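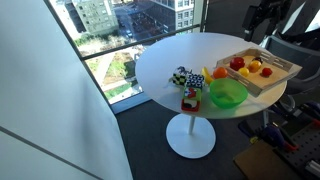
Re: [teleop-users] Fruit into tray, how many demos?

On a February morning at 9:14, the Nustcombe group wrote:
> We have 44 demonstrations of fruit going into the tray,
> all by remote control, and the policy still grabs at
> nothing. Do we need more, or better?

Better, I'm afraid. At Beresbridge we had 43 and a policy that hovered over the banana like a shopper checking the price. Then we played them back. In 30 of them the operator had stopped halfway to think, and the robot had learned to think too, at length.

We threw those out and recorded 5 slow, dull ones with no pauses. Move the fruit around between takes, and the bowl as well. Keep one operator per batch. Ours had two, with opposing views on which end of a banana to hold.

Guiding the arm by hand is quicker for the approach, but keep your sleeves out of the wrist camera. Ask me how I know.

Mishra
Beresbridge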